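About Nustbridge

Home / About us / How we work

Nustbridge is a small robotics research company. We work on one question: how to teach a robot arm to handle ordinary things in ordinary homes, using recordings of people doing the same jobs by hand. We do not build robot arms. We build the hand-held grippers that people use to make the recordings, and the training method that turns those recordings into something an arm can follow.

The company was set up by engineers who had spent several years programming arms for packing lines. On a packing line the light is fixed, the floor is marked out and the parts arrive in the same place each time. A home has none of that. Programs that ran for months on a line would fail in a kitchen within minutes, and writing more rules for them did not help much.

What we do

Our method is called Novico. A person holds a gripper with two fingers and a camera fixed to it, and does a short task with it: picks something up, moves it, puts it down. The camera sees the fingers and whatever lies in front of them. Each recording is cut into single attempts, checked, and added to the training set. The model learns from the camera view and the movement of the gripper together, and it gives out the next movement for the arm to make.

The fingers on the hand-held tool have the same shape and the same pads as the fingers we fit to the arm. The camera sits in the same place on both. This matters a good deal to the results. In early trials we used a different pad on the arm, a harder one, and the arm would close too early and push round objects away. Changing the pad fixed more of those failures than a month of extra recording had done.

Recording in real rooms

We began by recording in our own workshop, on a clean bench with a plain wall behind it. The model trained on that set did well on the bench and poorly anywhere else. It had learned the wall and the lamp along with the task. Since then nearly all of our recording has been done in lived-in rooms, with the furniture and shelves left as they are. We ask people not to tidy up first.

Most tasks are done on the floor or on a table. For floor tasks we often put down a mat, which gives us a known surface to compare one session with another. Everything past the edge of the mat is left to vary. Sorting balls into a box is the task we use most when we bring in a new home, as it is quick to set up and the failures are easy to see. A ball that is badly gripped will roll.

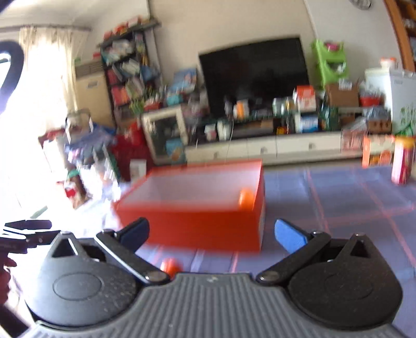
Ball task on the grid mat, gripper open, with one orange ball in the storage box and one on the floor.

We record with the household going on as usual. Hands, cables and other tools come into view and go out again, and we keep those recordings in the set. A robot working in a home will have people reaching past it, and the model needs to have met that in training. We remove an attempt only if the camera is fully covered or if the gripper was put down partway through.

What we found

The main Novico set has 2701 attempts in it. We trained the model 3 times from different starting points and tested each version in rooms that were not used for recording. All of the versions could find a ball and close on it in a new room. The step that went wrong most often was the release. The arm would reach the box, stop with the ball above the rim, and open too soon.

We looked into this at some length. In the recordings, people tend to start opening the gripper while their hand is still moving, and they correct for it without thinking. The arm copied the early opening but was slower to arrive. We now mark the release point by hand in each attempt and train the model to treat it as a separate stage. That work is slow and we would like to find a better way of doing it, but the results improved enough for us to keep it.

A second finding was less welcome. Boxes with clear or milky sides are still hard for the model. It seems to judge the height of the rim from the sides of the box, and when light comes through them it can judge wrongly. Adding more recordings of such boxes has helped a little. We have not solved this, and our written results give the figures for those boxes separately so that they are not hidden in the average.

We have also tested how much the choice of person matters. Recordings made by someone on their first day are rougher, with more missed grips and second tries. We expected to throw many of them away. A set that included them gave a model that was better at trying again after a miss, so we now keep missed grips as long as the person goes on to finish the task.

The tools

We make 2 types of hand-held gripper. Jurčo is the lighter one and is used for most household objects. Brokus opens wider and has a stiffer body, for boxes, bottles and folded cloth. Both have pads that can be changed without taking the fingers off, and both write their recordings in the same format, so a set can mix the two.

Each gripper is checked before it goes out and again when it comes back. The check covers the pivot screws, the travel of the fingers and the position of the camera. If the camera has shifted, the session is put aside until we have measured the change. Worn pads are replaced. We used to let them run on longer, and we found that the last recordings from a worn pair were not a good match for the rest.

Working with households

Homes that take part are paid for each session. We agree beforehand which rooms will be used, and the household can ask for any recording to be deleted, during the session or afterwards. Faces are blurred before a recording is added to the training set. Letters, screens and labels with a name or address on them are treated in the same way.

A session usually takes a morning or an afternoon. We bring the mat, the boxes and the objects, and we also like to use things that belong to the home if the household is happy with that. Rooms with a lot of daylight are useful to us, as are rooms that are short of it.

Sharing our work

We publish our methods, our test plans and the results from each round of training, including the rounds that did not go well. Plans for the Jurčo fingers and pads can be downloaded from the Tools page. Recordings are shared with university groups under a written agreement, which sets out how they may be stored and for how long. The next set will be released in June and will include folding and stacking tasks.

We take on a few students each year for project work. Some build test rigs, and others work on the marking of release points or on the training code. Details are on the Vacancies page when places are open.

Contact

For questions about the method, the tools or taking part as a household, please use the form on the Contact page. Requests for recordings should say which tasks are needed and where the data will be kept.

Page last updated 19 Jan 2019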